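Subject: Re: [ridgeway-stores] Small parts boxes on the shared benches
From: Malcolm Hulme
To: ridgeway-stores list

Dear colleagues,

I write further to the message below from Reece Ellwood, to which several of you have replied privately. It will be more useful to have the answers in one place.

> From: Reece Ellwood
> Could Stores confirm which boxes are now approved for the benches at Ridgeway? We were told in April that the lidded Grilar trays were being withdrawn, but there are still two on the shelf by the sink, and people are filling them. I would also like to know whether a box may stay out overnight if the work is unfinished.

The lidded Grilar trays are withdrawn. The two remaining should be emptied and returned to the Stores hatch before 15:00, when it closes. Their lids have a habit of parting from their trays, and we hold a good many lids that fit nothing we own.

The replacement is the open-topped box supplied by Allex. We have taken delivery of 24, and they will be issued on signature. Each bench may hold two at a time. Any section with a case for more should write to me directly, stating the purpose and the period.

With regard to overnight use, a box may remain on a bench provided that it carries a name and contains only the parts for the work in hand. Boxes without a name will be taken to the hatch by the morning round. Food, cups and personal post are not to be kept in them – this has been raised before.

The tabletop itself should otherwise be left clear enough to wipe down. Please do not stand boxes on the window ledges or on the Cirnora cabinet, the doors of which open upwards.
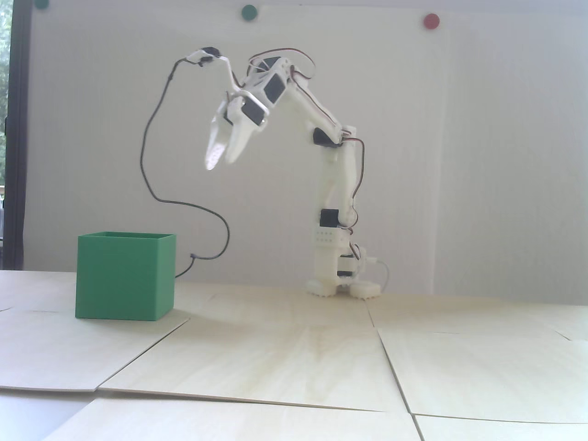 *Green open-topped box on a bench with a light plywood top.*

Labels are available from the hatch in rolls of 3,000, so there is no need to economise. Kindly write the section name first and your own name beneath it, in capitals. Marker pen directly on the plastic is not acceptable – the last set could not be cleaned.

Further questions may be sent to this list.

Yours sincerely,

Malcolm Hulme
Stores and Equipment, Ridgeway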